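Preguntas frecuentes sobre el lavado de textiles teñidos

19 de mayo de 2020
Por Iveta Vlček

¿A qué temperatura conviene lavar el algodón teñido?
La indicada en la etiqueta de composición, que es un máximo y no una recomendación. Para suciedad ligera basta un programa en frío. Los colorantes reactivos toleran temperaturas más altas que los directos, pero la etiqueta rara vez especifica cuál se ha empleado.

¿Cómo se comprueba la solidez del color en casa?
Se humedece una zona interior de la costura, se presiona con un paño blanco de algodón durante 5 minutos y se examina el paño a la luz del día. Si hay transferencia, la pieza se lava aparte. El ensayo es orientativo y no sustituye al de laboratorio.

¿La sal o el vinagre fijan el color?
No en una prenda terminada. La sal interviene en el baño de tintura, donde favorece el agotamiento del colorante. Añadida después, no modifica la unión con la fibra. El vinagre solo tiene sentido con colorantes ácidos sobre lana, seda o poliamida.
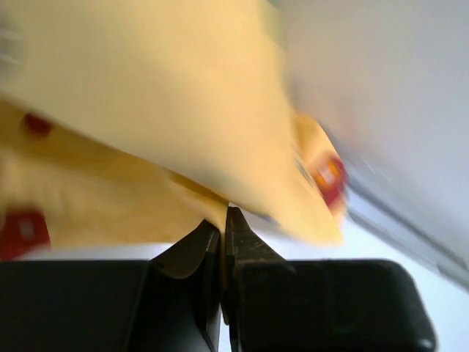
¿Por qué amarillean los tonos claros?
Las causas habituales son los restos de detergente, la grasa corporal oxidada y el almacenamiento en bolsas de plástico. Se recomienda un aclarado adicional y guardar las piezas en fundas de algodón.

¿Qué se hace si una pieza ha desteñido sobre otra?
Mantenerla húmeda y repetir el lavado con detergente para color, a la temperatura máxima admitida. El secado en secadora dificulta la eliminación de la mancha. Pueden ser necesarios hasta 3 lavados.

¿Se pueden secar al sol los tejidos estampados?
Es preferible la sombra. La radiación ultravioleta degrada tanto los colorantes como algunos ligantes de pigmento. Si no hay alternativa, se tienden del revés.

¿Cómo se plancha un estampado?
Por el revés, sin vapor directo y con un paño intermedio. Los estampados plásticos no deben entrar en contacto con la suela.

Revisión técnica: Vlasta Paulík. La sección sobre secado se amplió en abril.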